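Serving tray

28 Jan 2025 – by the Fumwood household reference desk
Reading time: 1 minute

A serving tray is a shallow, flat-bottomed carrier with a raised rim, used to move food, packets and small household goods. The rectangular form with rounded corners is common because it wipes clean easily and stacks in a cupboard.

The rim keeps items from sliding off when the tray is tilted. Tall cartons, such as biscuit boxes stood on end, raise the centre of gravity and are usually laid flat before carrying.

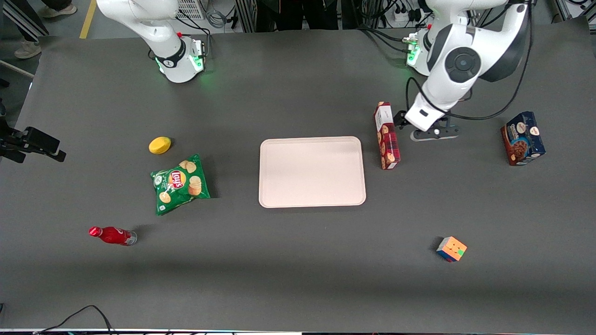
Loading starts with the heaviest item, placed near the middle. Small solid objects fill the remaining space – a puzzle cube, for instance, sits steadily on any face. Koivisto trays sold in Skedport have a rim 11 mm high and come in 6 colours.

Pale trays show crumbs and stains sooner than dark ones.

This site uses cookies. Accept | Manage settings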